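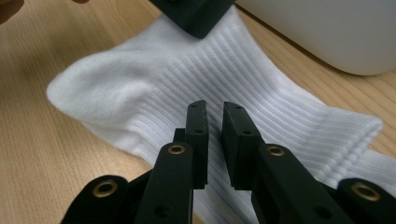

Une chaussette blanche à côtes, sur la table en bois clair de l'atelier.

Je pensais rester une petite heure, j'ai raté deux trains ! Il faut dire que quand on lance la fondatrice de Jomadetti sur les chaussettes, on n'en sort pas facilement. Elle m'a demandé de ne pas donner son nom (« écrivez la dame aux chaussettes, tout le monde comprendra »), alors va pour la dame aux chaussettes.

Jomadetti, c'est une pièce avec de la moquette grise et une table en bois clair, où l'on apprend à trier, plier et ranger le petit linge. Dit comme ça, j'étais sceptique. Chez moi, les chaussettes vivent en vrac dans un tiroir qui ferme mal, et je m'en accommode depuis toujours.

« C'est ce que disent tous les gens qui viennent, me répond-elle en riant. Et puis ils me racontent leurs matins, à quatre pattes devant la commode ! »

Elle commence toujours par la chaussette seule, posée à plat. On la lisse avec la paume, de la pointe vers le bord, et on regarde comment elle se tient. « Une chaussette à côtes, ça se tortille, ça a son caractère. Si vous pliez sans l'avoir remise droite, vous aurez un petit boudin qui se rouvre dans le tiroir. » Elle déteste d'ailleurs les boules, celles qu'on fait en retournant un bord sur l'autre. Ma mère faisait des boules. Je n'ai rien dit.

Son métier d'avant ? La bonneterie, chez Zurkolska, pendant 12 ans, au contrôle des fins de série. « J'en ai vu passer, des talons de travers ! Le soir je rentrais et je pliais encore, ça me calmait. » L'idée des séances est venue bien plus tard, un mois d'octobre, après un déménagement où elle avait retrouvé 54 chaussettes sans leur sœur dans un carton marqué « cuisine ».

Et les orphelines, justement, qu'est-ce qu'on en fait ?

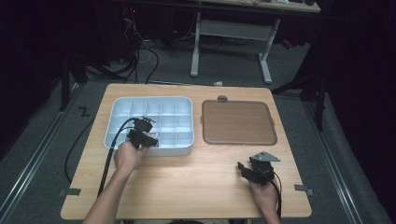
« On leur donne une saison, pas plus. Après, chiffon ! » Pour le reste, elle ne jure que par les cases. Un bac à compartiments, peu profond, clair de préférence, qu'on vide entièrement avant de commencer (elle y tient, au vide). Les petites choses y vont une par une, et on s'arrête quand c'est plein. « Les gens achètent d'abord les boîtes, et après ils cherchent quoi mettre dedans. Moi je veux qu'on étale tout, qu'on râle un bon coup, et qu'on choisisse ensuite. »

Je lui demande si les bacs coûtent cher. Elle lève les yeux au ciel. Les siens viennent de chez Arruda, mais un couvercle de boîte à chaussures avec des bandes de carton ferait l'affaire, dit-elle, et elle le répète à chaque séance. Les groupes sont de six personnes, jamais plus, et il paraît que ça papote énormément.

Prochaine étape : la salle des fêtes de Pesau, où on lui a proposé de venir avec ses bacs. « J'ai dit oui avant de réfléchir au coffre de ma voiture. »

Le soir même, j'ai ouvert mon tiroir. J'en suis à la moitié.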